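Started the bakery in January with one oven and a borrowed mixer. By spring the owner of Voris Bread was doing up to 600 rolls before sunrise, mostly for cafes.

"I didnt sleep," she says. "I mean it. Two hours, then back in."

We talk at the counter, 4 a.m., radio on low. Rent, she says, was the scary part. Flour second. She buys from Starnum, a mill upstate, and wont switch even though it costs her.

"Cheap flour, you taste it. My mother would taste it from the parking lot." 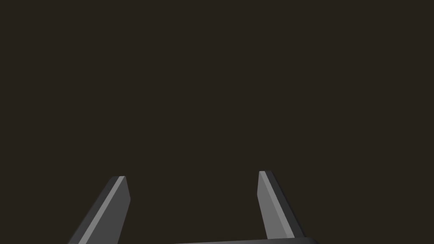

Open gripper against a dark background.

The rye took longest. 18 tries, most of them bricks. Her neighbors at the Abubakar grocery got the rejects for for toast and kept asking for more, so one of them is now on the menu.

Any plans for a second shop? She laughs, checks the timer.

"Ask me when I've had a vacation. No, wait. Ask me after the holidays."

Then the timer goes and she's gone, talking over her shoulder about sourdough and the price of butter. Doors open at 6. Cash or card, closed when the bread runs out.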